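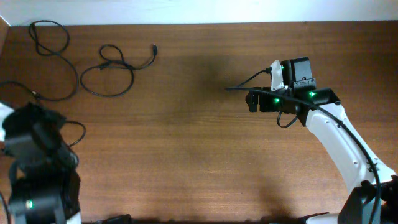 Black cables on the table by the wall, Wednesday.

OK, cable day. I've been putting this off since January and it finally got silly enough that I sat down and did it (with coffee, and with Marilou heckling from the doorway).

The two in the photo are a fair sample of what I'm up against. Both black, both in loops, and the right one is the worse tangle, with its little plug pointing off toward the wall and some kind of join partway along. I couldn't tell you by eye what either of them was bought for! Cauã swears all the black ones with small plugs came out of the Gunderden box. Gudrun says no, half of them are Hesik spares that got tipped in there when we moved the shelves. I'm inclined to believe Gudrun, she labeled that box in the first place.

What I'm trying this time: over-under coiling for anything longer than my arm, and a plain flat loop with a hook-and-loop tie for the short stuff. No more wrapping around the elbow, please, everybody. I know it's quick. It puts a twist in every turn and then you get exactly those sad figure eights that won't lie down. If a cable already has a twist in it, hang it over the door hook by its middle overnight and let both ends dangle. Dindo showed me that one years ago and it works on most of them, not on the really cheap ones.

Undoing a tangle, notes to self: start from the plug end, keep everything loose, shake it more than you pull it. Don't yank anything through if there's a join in the line, that's how we lost the last one (stock number 1648, rest in peace, and yes that was me).

Tags. I'm using the white wrap labels, number only, written twice so you can read it from either side. Next free number is 2788. Please don't make up your own! Consolacion has the list on the clipboard and she'd like one line per cable: number, plug type, length, where it lives. If you don't know the plug type just write "small round" or whatever it looks like and I'll go over them with the calipers.

Got through 17 before lunch, which is better than I thought I'd do. Nine of those had no tag at all. The Grerska drawer is finished and it closes again, hooray. The Akpan drawer I opened and then shut.

Also, the tabletop. I really like this reddish wood and I'd like it to stay nice, so can we not drag plugs across it? Lift them. There's a felt mat rolled up behind the door that nobody has used yet, I'm going to lay it out tomorrow for the testing part. Black cable on dark wood is hard on the eyes anyway once the afternoon light goes, and the mat is pale gray.

Still to do: ask Cauã whether he wants the short ones kept at all. Buy more ties, the wide kind. Find the other pair of cutters. Akpan drawer.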